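I've been stuck on 80 for two years. My best round at the Trellow course is an 80, I've shot it four times, and every single time I got to the last three holes knowing exactly what I needed and then played them like I'd never held a club before.

So in April I finally broke down and booked a lesson with Omar Awwad, who a couple of the guys in my Thursday-type group (we move it constantly, don't ask) have been raving about. He learned the game in Abu Hammour and hits these low, flat little pitch shots that I'd assumed were just a personal style thing. Nope! He teaches everybody that way.

He watched me hit 26 balls with a wedge and didn't say a word the whole time, which was horrible. Then he asked how far my full sand wedge goes. I said 80 yards. He asked how far my half swing goes, and I kind of laughed, and he didn't.

That was pretty much the lesson. I have a full swing and I have a putt, and everything between those two is a guess. 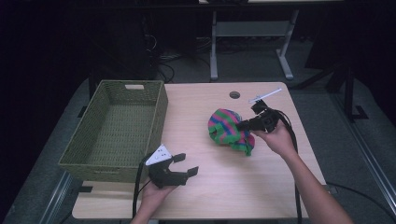
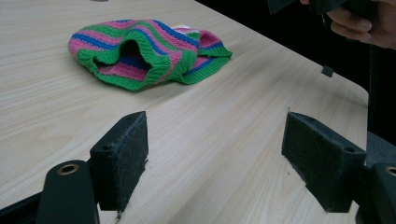 Green, pink and blue stripes, all crumpled up on the table.

Anyway, homework. He's got me hitting to a towel at three distances, same club, only changing how far back my hands go. Hip, ribs, shoulder. I write down where each one lands in a Plukness notebook (the little waterproof kind, and yes I bought it just for this). The hip-high one is already pretty reliable. The shoulder-high one goes anywhere it wants.

I took it out on the course last week and the first real test came on the fifth, which plays 210 to a green I never hit. I came up short like always, pulled the wedge, thought "ribs," and left it four feet away. Made the putt. I may have pumped my fist at a par, and I'm fine with that.

Then I chunked one into the pond on eleven, so let's not get carried away.

Final score was 83, but only 30 putts, and for me that's crazy low. Next lesson we're doing bunkers. If anyone's worked on this stuff over the winter on a mat, tell me in the comments if it carried over to real grass, because my garage is looking pretty tempting.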